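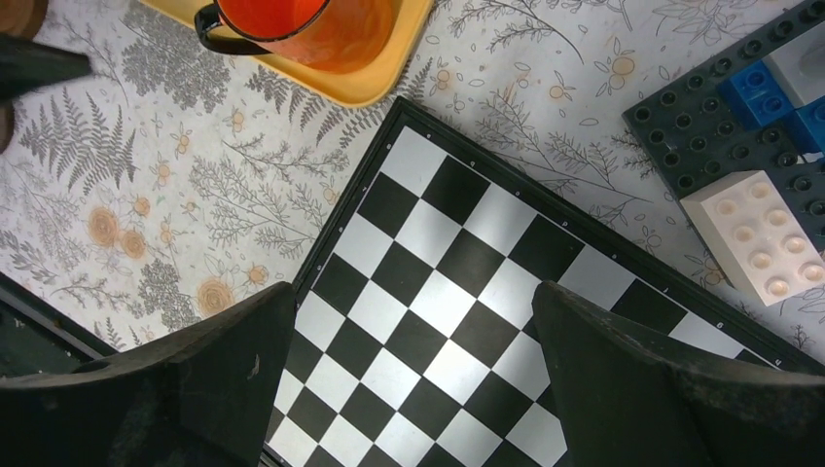 Prinness Chess Board, black and white

From the Plarton range of table games
Board only, pieces sold separately
In stock

If you like your chess with a hot drink and something pretty on the table, this is a lovely board to have about the house. It's plain black and white, properly high contrast, with a thin black border round the squares and tiny white coordinate letters printed along the edge. No patterns, no gold trim, no fancy corners. We've had all sorts of boards through the shop over the years and this is the one that keeps finding its way back to our own kitchen table.

The black squares are matte, and we're very fond of that. Under a lamp in the evening a glossy board can throw the light straight back at you, and you end up tipping your head about to see where your bishop has got to. The white squares are nice and bright, so a dark set stands out well on them, and a pale wooden set looks smashing on the black.

Size

The playing surface is 352 mm along each side, which gives you squares of 44 mm. That's a comfortable size for home play – big enough for a grown-up set, small enough to share a table with the tea things. With the border on, allow a little more than that when you measure up. It looks good set at an angle too, if your table is narrow or you sit across a corner from each other.

Which pieces fit?

Go by the width of the king's base. Anything up to 38 mm sits well on these squares, and a bit under that is our favourite, as you can get your fingers in between the pieces when the middle of the board fills up. Pawns can be a good deal smaller. If you already have a set at home, put a ruler across the bottom of the king before you order, or send us the measurement and we'll tell you what we think.

We sell two sets that we'd happily pair with it:

Turitz Club Set – weighted, felt underneath, nice chunky knights. Our pick for most people.
Turitz Light Set – the same shapes without the weights, good for younger hands and for carrying about.

The coordinates

The letters are small. We rather like that, as they stay out of the way when you're just having a game, but if you're teaching somebody to write down their moves you may want to sit them close to the edge at first! After a few games most people stop looking at them anyway.

On the table

The board looks wonderful on a patterned cloth. We worried at first that the two would fight with each other, but the thin black border gives it a clean edge, and soft grey ferns and leafy sprigs with a few pale orange roses among them are just the thing under all those hard squares. A bright tray for the mugs finishes it off (yellow, if you ask us) and keeps drips off the cloth as well. Pull the cloth flat before you set up, or a ruck underneath will have your rooks leaning.

Looking after it

Wipe with a soft dry cloth. For sticky fingermarks, use a barely damp one and dry it straight away. Please don't use spray polish, as it can leave the matte squares looking patchy. Store it flat, out of direct sun, and not next to a radiator.

Delivery and returns

Boards go out well wrapped, with card on both faces and extra padding at the corners. Orders placed before 2 pm usually leave us the same day. You have 22 days to send it back if it isn't right for you – just keep the packaging until you've had a game or two.

Also from Plarton

Bednárik Chess Clock – wind-up, with a good loud tick
Bednárik Score Book – room for 1000 moves, lies flat when open
Prinness Draughts – sits happily on the same squares

Questions about sizes or sets? Use the form at the foot of the page and tell us which pieces you've got.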